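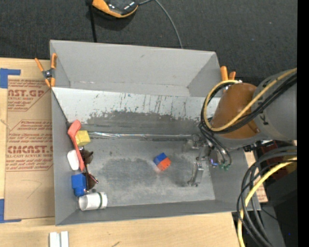
Workshop Notebook / Finishes & Coatings

Home | Notebook | Materials | People | Search

January – wear panels, second round

Pulled the Plutard panels this morning and put them next to the Grastier ones. Peiyu had the abrasion counter set to 3000 strokes for both batches. Panel 51 stopped early at 1087 when the felt pad came off its backing. I re-glued the pad and left the panel out of the set. Don't restart it, the count would mean nothing.

Grastier white over primer: edges feathering, primer showing on most of the stroke path. Plutard white straight onto metal: comes away in flakes with a sharp edge, bare metal underneath. Same roller, same cure time. I think the primer matters more than the topcoat here but we only have the one primer open.

Kirsty asked whether we should be wiping the panels between runs. We didn't on the first round. Grit stays in the path and cuts lines into the coating, and she thinks those lines are where the flaking starts. Agreed to do 2 panels wiped and 2 not, everything else the same.

Film thickness readings are in the blue folder. Yutong's gauge and mine disagree on thin spots. Zero both on the same bare plate before the next set.

Left to do:
– order felt pads, the stiff kind
– ask Chidubem for the Namboodiri primer sheet
– label the cure rack, the top shelf runs warmer
– clean the roller tray properly, there is old white in the corners

Lid of the Grastier tin is bent. Tape it.

Contact the workshop | Back to top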